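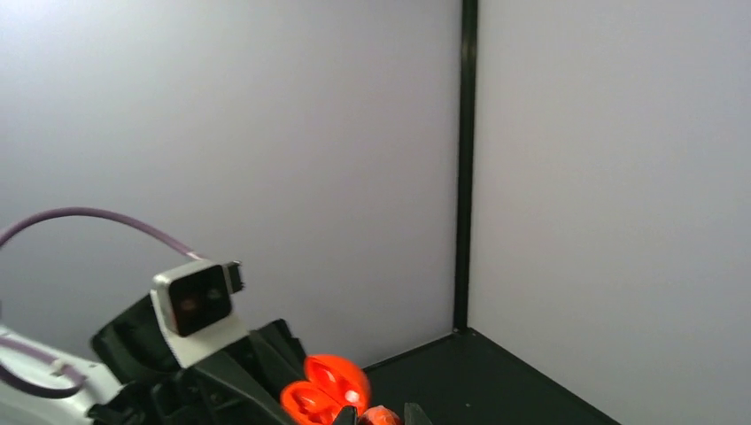

How many times must I show the arm a task before it can repeat it unaided?

The Grorkano sales sheet says 20. We at Cernberg plan for 300, and then check.

Recording by hand guiding

1. Put the object on the black floor, inside the arm's reach.
2. Press Free Move and take hold of the arm above the gripper.
3. Start the recording, then guide the arm to the object and close the gripper.
4. Finish the movement and press Stop. Keep it only if you would be happy to see it copied.

Note: The quality score rates how smooth your movement was. It has no idea whether the job got done – watch the replay yourself.

Caution: Leave slack in the purple cable to the sensor module. A tight cable pulls on the connector, and the software will not warn you.

5. Move the object to a new spot and repeat from step 1.

Remote control is quicker to learn, according to the brochure. Su-chen Man threw out 37 of her first recordings made that way. Allow a day for practice.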